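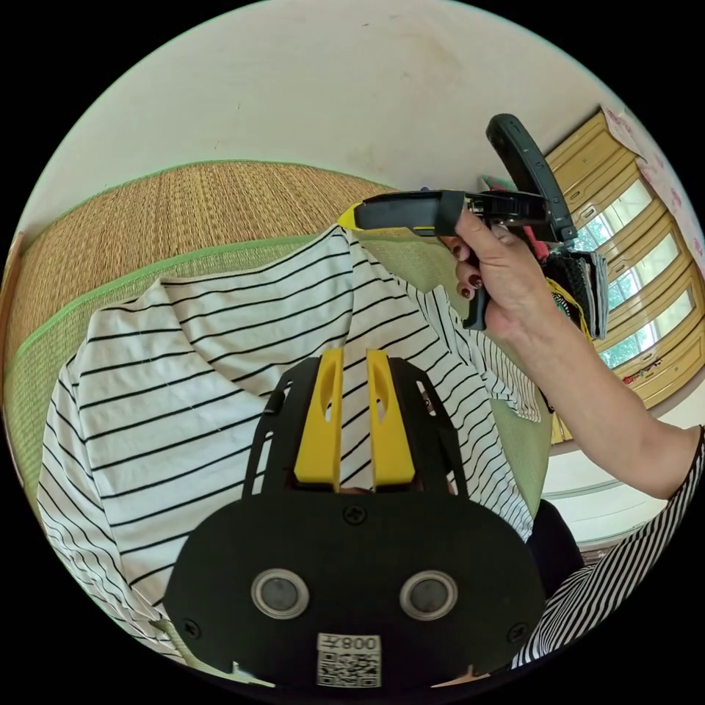
Section 4: Folding shirts and tops

Before you start

If you've come straight here from Section 3, well done, the slow part of laundry day is behind you. Folding goes a lot more pleasantly when you aren't rushed, so put the kettle on first if you like. The Fitberg folding method suits T-shirts, long-sleeved tops and light cotton shirts. Heavy jumpers have their own page in Section 5.

You'll need a clear flat surface (a table is kindest to your back, though a made bed will do) and the Prata folding card from the front pocket of your kit.

Note: Check each shirt at the seams and under the arms. Those spots hold moisture longest, and a shirt put away damp will smell musty by the time you want to wear it.

Laying out and folding

1. Do up the top button, if there is one, and lay the shirt face down with the collar pointing away from you.

2. Pick the fabric up near the middle, lift it a little and let it settle again. Most of the bunching will drop out by itself. Do this once or twice more before you reach for the iron – you may find you don't need it.

3. Smooth from the centre out to the sides with a flat hand. Don't tug at the hem, particularly on stretchy knits, or you'll end up with a wavy bottom edge.

4. Set the folding card just under the collar, in the middle of the back.

5. Fold one side in over the card, then lay the sleeve straight down along it. Do the same with the other side.

6. Fold the hem up to the bottom of the card, then fold once more up to the collar. Slide the card out and turn the shirt over.

A word about stripes

Stripes are a great help once you get used to them. On a shirt with stripes running across, line up the stripes on the folded side with those on the back, and your fold will be square. With up-and-down stripes, follow a single one from shoulder to hem and fold along it. Wolfram Wiegand, who wrote the first Fitberg guide, always taught beginners on a striped shirt, and we still think it's the best way to learn.

Caution: Keep the card away from the iron and the dryer. It will warp, and it can mark pale fabric if it gets hot.

Putting away

7. Stand the folded shirts on edge in the drawer, collars all facing the same way. The Starthorpe drawer takes 10 shirts comfortably and the narrower Horham takes seven. Leave a little room at the end so you can flick through them without pulling the whole row apart.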